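3.2 Materials and setting

The objects used in the study were drawn from the stock of small textile goods held by the Virnbridge Household Textiles Unit. At the time of selection the stock comprised 1385 items, of which 84 met the criteria for inclusion: a single main compartment, a zipper closure, and no rigid insert. Pouches with printed lettering or sewn-on ornaments were set aside, as earlier work at the Unit had shown that participants tended to sort such items by their decoration and gave little weight to size or fabric. The remaining pouches were grouped by material into canvas, coated cotton, felt, and synthetic mesh.

Canvas was retained as the reference material throughout. It is widely used for pencil cases, cosmetic bags, and travel organizers, and it holds a fold moderately well without becoming stiff. Undyed and pale fabrics were preferred within this group so that differences in color would not influence where a pouch was placed. Each pouch was emptied, closed, and left on an open shelf for one night before use. No pouch was ironed. Light creasing was considered part of the ordinary condition of the object, and pouches were replaced only if the zipper failed or a seam opened.

All sessions took place at a single table set against a plain wall. The tabletop was covered with a sheet printed with a square grid, which served as a common reference for recording the position of objects at the start and end of each task. The starting position for the small canvas pouch was toward the back of the table and slightly to the left of center, with the long side running from left to right (Figure 2). Participants were seated at the near side and were told that they could move the pouch anywhere on the sheet – including to the very edge – before beginning to pack.

The sheet was not glued or clamped. Small ripples were therefore present in its surface, and the printed lines do not run perfectly straight in every part of the table. We did not correct for this. Positions were recorded to the nearest grid square, and a pouch lying across several squares was assigned to the one containing the midpoint of its lower edge. Where two coders disagreed, the square nearer to the participant was used.

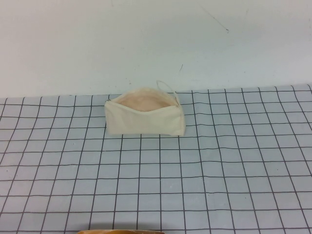

Figure 2. Small canvas zipper pouch on the grid-patterned sheet, near the back of the table.

3.3 Procedure

Each participant completed four packing tasks in a fixed order. In the first task, the participant was given the small canvas pouch and a tray of stationery and was asked to pack what would be needed for a day of classes. The second and third tasks repeated this request with toiletries and with charging cables. The fourth task used a pouch of the participant's own choice from the remaining materials. No time limit was set, and participants indicated that they were finished by placing both hands in their lap.

Items left on the tray were recorded before the pouch was opened again. The packed pouch was then weighed, and its contents were laid out in the order in which they could be removed. Following the Hisard protocol, an item was counted as accessible if it could be taken out without first moving another item. One change was made to the protocol: cables were treated as a single item when they had been tied together by the participant.

A total of 200 sessions were held, beginning in November, and together they produced around 700 usable packing records. Records were excluded if the zipper could not be closed fully at the end of the task – a condition that arose mainly with toiletries – or if the pouch was dropped during weighing. Excluded records are reported separately in Section 4.4 and do not enter into the comparison of materials.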